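Leave Some Kitchen for the Rest of Us

Radka Atanasov

When I came to this country I rented a flat with a very small kitchen. It had one counter, as long as my arm and a half, and on it I made bread, rolled pastry and cut cabbage for the winter jars. I was never short of a place to work. Now I live in Fleltham, in a newer building, and I have three times more counter. I am short of a place to work every day.

I want to argue for the empty counter. I know it is a small subject. But I have visited many homes as a home care worker, and I believe that the way we fill our kitchens has made it harder for ordinary people to cook.

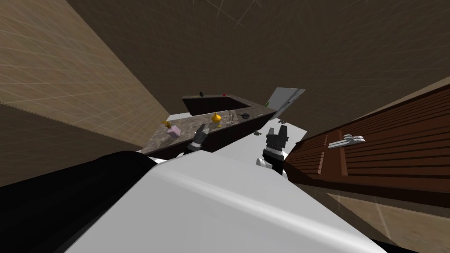
My neighbour Wilma Tennant is 79 and she cooks two meals a day. Her kettle stays out and everything else goes back into the cupboard. When I asked her if this is tiring, she looked at me as if I had asked if it is tiring to close the door. She learned it from her mother in Kosness, where the kitchen table was also the place for homework, ironing and the accounts of the farm. If you left your things there, somebody would put them on the floor.

I think she is right, and I think the people who design our kitchens are mostly wrong. They give us more surface and they call it storage. They show us stone and nice lamps. They do not show us where the flour should live. In my flat the cupboard for dry food is above the fridge, and I am 158 centimetres tall. Of course the flour stays on the counter.

The second problem is that we buy too many tools. Last February I paid 500 dollars for a mixer made by Ruvel. It is a good machine and I don't complain about its work. But it is heavy, so it never moves, and it has taken the best corner beside the window. I used it maybe 20 times. For all the other days of the year it is a piece of furniture, and I chop my onions on a board that hangs over the sink.

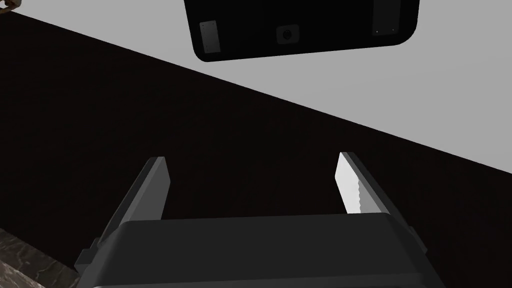 A gripper with its two fingers apart.

Some friends tell me that this is a question of character, that a tidy person is tidy in any room. I don't agree. I have seen very tidy people give up cooking when their hands became weak, and the reason was often that they had to lift four things before they could put down one plate. For an older person, or a parent with a baby on one arm, a free piece of counter is what decides between soup and toast.

There is an argument on the other side and I should be fair to it. Things that are out of sight are forgotten. One man I visited on Marar Street could not remember what was behind his cupboard doors, and for him we put the tea, the sugar and his bowl in the open, in a row. It helped him very much. I would never tell such a person to clear the counter.
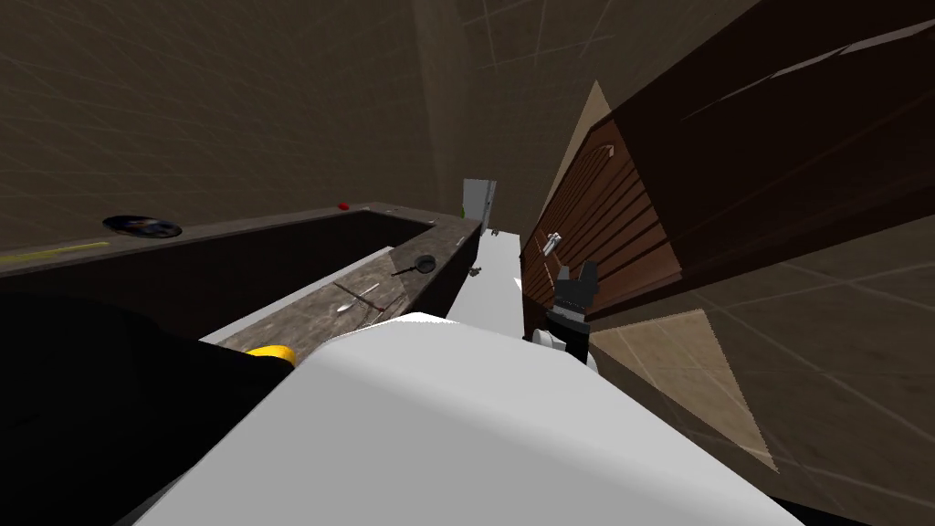

Most of us are not in his situation, however. Most of us have simply stopped to decide. A thing arrives from the shop, we put it down "for now", and after one month we don't see it any more.

My suggestion is modest. Choose one part of the counter, as wide as a baking tray, and let nothing sleep there. You can use it for anything during the day, but in the evening it must be free. I began with this in my own kitchen before I touched any cupboard, and I still have not found a good home for the mixer. My sister has asked for it twice. I think the third time I will say yes.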